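Senudell or Ocampo for a small workshop and a place to live?

Posted in Moving and Local Business

I'm trying to choose between Senudell and Ocampo for a move early next year. I make and repair restaurant furniture, mostly tables and bench seating, and right now I rent a unit in Mirus where the lease is running out. Both towns are on the highway and both keep coming up when I ask suppliers where people are setting up.

I've been to Ocampo twice and to Senudell once. Ocampo looked more finished. The industrial estate has paved roads, a bank and a couple of places to eat. Senudell felt like it was still being built. The plots on the east side had drains but no street lights, and the road from the highway to the estate was down to one lane.

Rent is what makes this hard. I was quoted 1717 a month for a unit in Ocampo and 1075 for one in Senudell that is close to the same size. The Ocampo price includes water and use of the loading yard. The Senudell one doesn't include anything as far as I can tell.
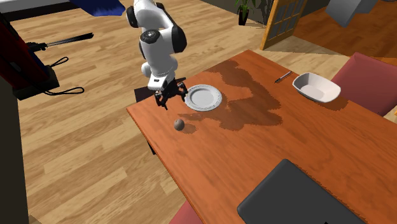

My other concern is getting people. I need two workers who can handle finishing and upholstery, and I would prefer that they live nearby. I've heard that since the Fostico plant opened outside Senudell it has been taking everyone with any shop experience. Is that true? And is the town okay to live in, or do most people who work there drive in from somewhere else?

I have to tell my landlord something by the end of November, so any recent experience would help.

eastbound_shop
21 Nov 2025

millroad77

I've had a unit on the Senudell estate for a few years, so take this as one person's view.

The rent difference is real, but it shrinks. On top of the base rent you'll pay for water, the estate maintenance charge and trash pickup. Last year I also paid for a bigger electrical connection, and that took most of the summer to get approved. If you run a dust collector and a compressor at the same time, ask for the rated load of the unit in writing before you sign. Several of the older units on the north side are not wired for it.

The one-lane road is still one lane. Trucks get through fine in the morning. After the Fostico day shift lets out you can sit there for a long time, so I tell my drivers to come before lunch.

On workers, yes and no. Fostico pays well and it did pull a lot of people in when it opened. But the work there is shift work, and some people don't stay. I hired both of my current people after they had left the plant. Finishing you can teach. Upholstery is harder, and I don't know anybody in Senudell who does it full time. You may end up sending that part back to Mirus, as I do.

Living here is fine. The old part of town around the market is quiet and has the better schools. There is a clinic but no hospital, so for anything serious you go to Ocampo. The new apartment blocks near the highway are cheaper – and noisier, with trucks at all hours. I'd look at the market side first.

If you can get a short lease with an option to renew, Senudell is worth trying. I would not sign for a long term until the road is done.

r_delta_9

Ocampo. Senudell floods near the canal every time it rains hard.

plainfield_ann

The flooding is only on the canal side, and the estate is uphill from it. I've lived in Senudell since before the plant and have never seen water up there.

One thing to add about housing. If you don't mind a room instead of an apartment, some of the older houses near the market rent out the upper floor. I know of one that went for 613 a month this fall, with parking for a van. They don't get listed online. You have to walk around and look for the signs, or ask at the hardware store across from the bus stand.

Also, the town office will give you a list of which plots are getting street lights next. Go in the morning, the counter closes at lunch.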